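Subject: Re: [khoo-catchment] Skamby leak figures and the summer abstraction limit

> The new meters at Skamby show that leakage is down to 4 per cent,
> so there is no longer any case for a lower summer limit on the
> Killier borehole. Flunura have checked the numbers and are happy
> with them. I suggest we drop the matter and move on.

I've read the Flunura note twice and I can't get to 4 per cent from what's in it. The meters went in on 66 properties. Skamby and the lanes behind it have 360 connections, and the rest are still estimated from old bills. If you guess high on what people use, the leaks shrink on paper. Has anyone asked how the guess was made?

I'd also like to know which nights were used. Night flow in October, with the caravans gone and the troughs shut off, tells us very little about July. The note just says "a typical period".

As for Flunura being happy, they sold the meters.

Even if the leak figure is right, it doesn't settle the limit. The Khoo below the ford was a string of puddles again this summer, and the borehole is 500 metres from the bank. Less leakage only helps the stream if less is pumped, and I see no pumping totals anywhere in the note. Could whoever has the monthly sheets please post them, as plain numbers and not another chart?
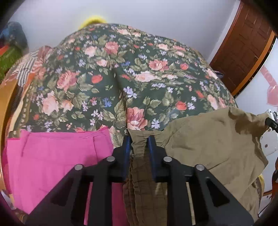 Until those sheets turn up I'd leave the lower limit on the table. It can come off later if the totals back up the claim.

Comments (3)

millside: Our meter is one of the 66. It has read zero since it was fitted and we do use water.

upstream_t: Bit harsh on Flunura. The old figures were worse.

ford end: Second the request for monthly sheets. Daily if they exist.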